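Home | Lists | Archive by thread | Archive by month | Subscribe | Help

brisel-users: Re: Grasp planner times out over patterned cloth

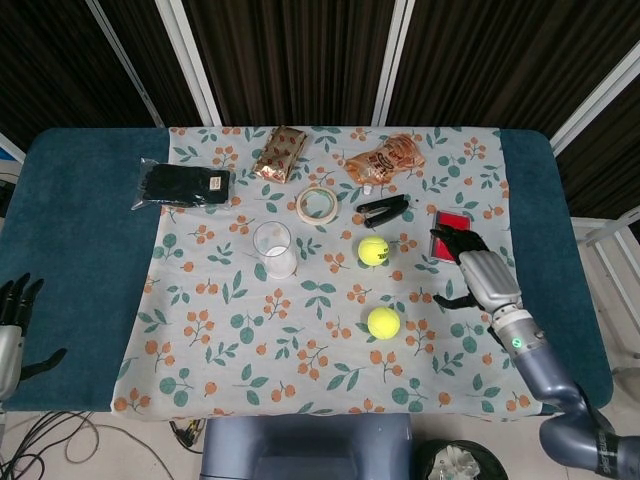 1. Summary of the reply

The Brisel maintenance group at Menbridge thanks the Alvarado laboratory for its report. The time-out can be reproduced with release 3 of the planner and its default settings. The cause lies in the way the perception stage passes its results to the planner, and a correction has been merged into the development branch. Sites that cannot update before the next release may apply the settings given in section 4.

The original message is quoted in part for the benefit of subscribers who joined the list after Wednesday.

> Dear list,
>
> We are running Brisel with the Brakamine perception package on a
> two-handed robot. The task is table clearing with mixed household
> items. With a plain cloth on the table, the planner returns a grasp
> well inside its limit. With a floral cloth laid over the plain one,
> it often reaches the limit and returns nothing. The arm then holds
> its position above the target until the operator cancels.
>
> The log shows the following line before each failure:
>
> planner: candidate set size 1315, limit 400, deferring
>
> We have tried raising the limit. The planner then completes, but
> the chosen grasp is sometimes placed on a part of the cloth where
> there is no object at all. Flat items are the worst affected.
>
> Is this a fault in the planner, or should we be filtering the
> segments ourselves before they are passed on?
>
> Alvarado laboratory, manipulation software

2. Findings

The planner is behaving as written. It receives a list of segments from Brakamine, generates grasp candidates for each and defers if the total is above the limit. The difficulty is that the printed berries and leaves on the cloth are being returned as separate segments. Each has a clear outline and a colour distinct from the ground, and the colour stage accepts them before any depth check has been made.

On a plain cloth this order of checks does no harm. On a printed cloth it produces a large number of segments with no height, and every one of them is given candidates. This accounts for the figure of 1,315 in the log.

Raising the limit is not advised. The scoring step favours small, well-bounded regions that are clear of their neighbours, and a printed berry meets that test better than many real objects do.

3. Flat and clear objects

The obvious remedy would be to discard any segment that does not rise above the table plane. The group tested this and does not recommend it in its simple form. A flat red card or shallow box of the kind used in the clearing task lies so close to the cloth that it is removed together with the print. A clear plastic cup presents the opposite problem: the depth reading passes through it in places, and the remaining points are too few to survive the check. Tennis balls, a roll of tape on its side and a spring clip were all retained without difficulty.

Items in clear packaging, such as bagged gloves, gave mixed results. The white label was at times returned as an object in its own right. This has been recorded as a separate issue and is not addressed by the present correction.

The merged change therefore groups segments by repeated pattern first. Where the same small shape and colour occur many times on one plane, the group is treated as part of the surface. The depth check is then applied only to those groups. A single flat item of one colour has no repeats and is passed to the planner as before.

4. Interim settings

Sites remaining on release 3 should make the following changes in the perception file:

 segment.min_area_px: 400
 segment.merge_same_plane: true
 planner.candidate_limit: 400
 planner.on_defer: retract

The last of these does not affect the time-out itself. It instructs the arm to return to its rest position when the planner defers, in place of holding above the target. The group considers this the safer choice for any table where people may reach in, and it will become the default in the next release.

Please note that the minimum area is measured in the full-size head camera view. Sites that reduce the view before segmentation must reduce this value to match, or small objects such as clips will be lost.

5. Request for further logs

The correction was tested on 70 recorded table layouts, most of them with plain or striped cloths. Further recordings with printed cloths would be welcome, in particular those where the pattern is large or does not repeat within view. Logs should include the segment list as well as the planner output. Please send them to the list's upload area and not as attachments, as messages with attachments are held for approval.

Subscribers with write access to the Brakamine repository are asked to review the pattern grouping code before the end of January.

Brisel maintenance group
Menbridge

Recent threads on this list

Brakamine: label on clear packaging returned as object
Head camera calibration lost after restart
Planner: retract or hold on defer?
Brisel release 3: known issues
Thumb joint limits ignored in left-hand grasps
Menbridge build server: planned outage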